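My five days with the rented gripper

I promised to write about the gripper service from Takavar, and several of you have already asked me in the comments if it is worth the money. You pay 125 dollars for five days, and they send the hand-held gripper in a padded case together with access to Tudance, the program where your recordings go. The deposit is separate and comes back to you at the end. I am not a technician. I translate manuals for Rangel, so I know many words about robots, but before June I had never held any part of one.

My sister Rocío said we should try it with things we already have at home, and we had a lot of sweets. So the table with the rose tablecloth became our laboratory, with the gold tray in the middle. The task from the Tudance list is simple to say: take one small packet, close the fingers, lift, put it in another place. Biscuit packets that stand up are friendly for a beginner. Flat foil is not so friendly, and you must come to it from the side.

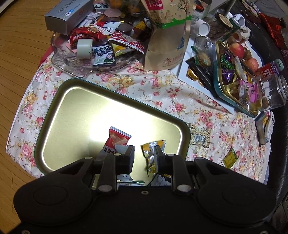
How it feels in the hand

The body is wide, wider than I expected from the pictures in the shop, and it hides the near side of what you are doing. I had to learn to look between the fingers and not over them. On the first evening I pushed more packets than I picked up. On the second evening I was slower and it went much better – slow is the right speed for this tool.

The shiny tray was perhaps a bad choice from my side. Under our ceiling lamp it gives a strong glare, and a silver packet almost disappears in it when I watch the recording. The support person at Takavar answered me in three hours and advised a matte surface or a softer lamp. A kind answer, but I would like to read this in the guide before I start.

Small candies with twisted wrappers are the most difficult for me. Rocío has better wrists and she only laughs.

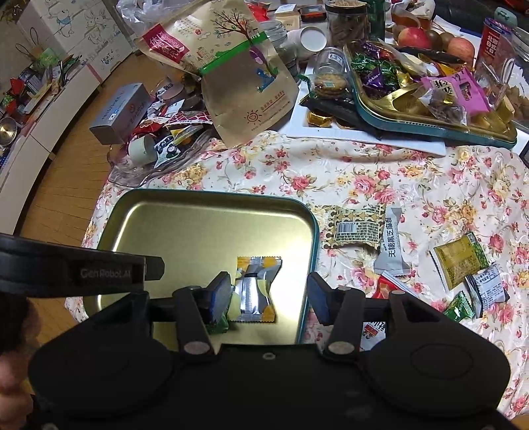
Page 3 of 5

The things I did not like: the guide is short and the translation is poor (I am allowed to say this, it is my job), and Tudance logs you out if you stop to drink a tea. Also, Takavar takes the return day as one of your five days. Zavodov has a similar service with a full week, but there you must pay for the shipping, and for us it would cost more.

Would I rent it again? Yes, in winter, when we have long evenings. If you have used the Zavodov one, please write to me how their guide is.

Iara Figueroa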